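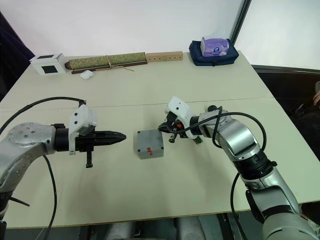 I've been asked twice this month whether our shop should "get into two-arm work," so I'm putting my answer where people can read it. The short version is maybe, and later than the sales rep wants.

The quote from Fevix looks fine on page one. Two arms, two grippers, a table, done. Page three is where I slowed down. Brackets for the wrists are listed as an option. So are spare fingers, and so is cable, which I find a little insulting. A cable that has to loop over a moving elbow all day is going to wear, and I'd like to know what a new one costs before I sign anything. I asked. I got a brochure.

Then there's the gripper question. Plerketti sells a long, narrow finger and a short, angled one, and the rep says to buy both pairs "for flexibility." Flexibility for what? Our first job is passing a small box from one side of a table to the other. Geum-ok Song, who would be the one running it, wants one pair that works and a second identical pair in a drawer. I'm with her.

My own worksheet has 2000 dollars set aside for the stuff left off the quote: fingers, brackets, cables, a decent table that doesn't shift. Yi-an Choo thinks that's low and he's probably right. He also penciled in 140 hours of staff time for setup, against the 20 in the Fevix plan. I believe his number more than theirs – he has had to do this before, and they get paid either way.

What bugs me most is the second arm itself. Plenty of what I've been shown with two could be done with one and a cheap clamp. Nobody at Zomura, who make the software, would give me a straight answer on which jobs really need the pair. They offered me a webinar.

So we rent in February, one month, with the same box and the same table every day. If Geum-ok still wants the thing at the end of it, I'll go back to page three and start arguing about cable.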